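A Summer Visit to the Skellcombe Table Fair

August 3, 2019

We had been meaning to go to Skellcombe for years. My sister went in a very wet February when the hall was being re-roofed and came home with nothing but a cold, and I think that put the rest of us off. But the forecast was good, the car had just passed its MOT, and so off we went, with a flask and far too many sandwiches, to see what a fair devoted entirely to laying the table might look like.

The fair is held in the old grain hall at the bottom of the hill, a long walk from the car park if you have the wrong shoes on (I did). Entry was 5 pounds, which included a cup of tea, and the tea was good and strong. The man on the door told us they had taken more than 400 people through the day before, and I could well believe it, as the lane was already filling up behind us.

We started with the linens, as I always do. The Skeltville stall had napkins in every shade of blue you could wish for, and a lovely old-fashioned damask that I went back to twice and then left behind, knowing perfectly well who would have to iron it. My husband got talking to Roy Crabtree, who has been weaving table runners in his garage for 40 years and was very happy to explain the difference between a plain weave and a twill to anyone standing still. We were there a good long while. I learned that you should wash a new cotton runner cool the first time and dry it flat, and that I have been doing it wrong my whole married life.

After that we went through to the side room, where the tables are set out so you can see how the pieces go together and try things for yourself. I liked this part best of all. They keep the tables very plain, pale on top, so that your eye goes to the colours of the things laid out, and you are allowed to move whatever you like. 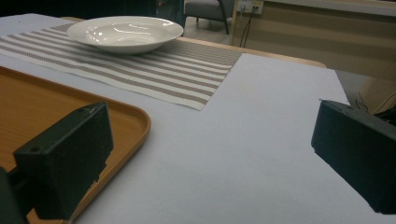

I am a great believer in a tray. My mother carried everything on one, and I still feel a supper is halfway to being a proper meal if it arrives on something with a rim to it. A warm brown wood grain goes with nearly anything, and with a striped mat in white and a soft greyish brown it looks very well indeed, quiet without being dull. I have always bought plain mats for fear of stripes fighting with my plates, and I came away quite converted.

Ramil Castillo was giving short talks in the same room on setting a table for a small space, and we caught the second half of one. He suggested laying the mats first and moving them until everyone has elbow room, then bringing in the serving things, and only then thinking about flowers. He had set a little table for two with Havlíček glasses that I would have taken home on the spot, had they not been display only!

Lunch was in the yard, on benches, and we ate our own sandwiches and then had a slice each of the lemon cake as well. The queue for the Bemard stall was too long before lunch but had gone down nicely afterwards, and I bought four mats there and a jug for my sister, to make up for February. They will post larger things for you if you leave your address at the desk.

If you are thinking of going, take a bag with stiff sides, and wear flat shoes for the hill. The hall closes at four and they do start packing up a bit before that.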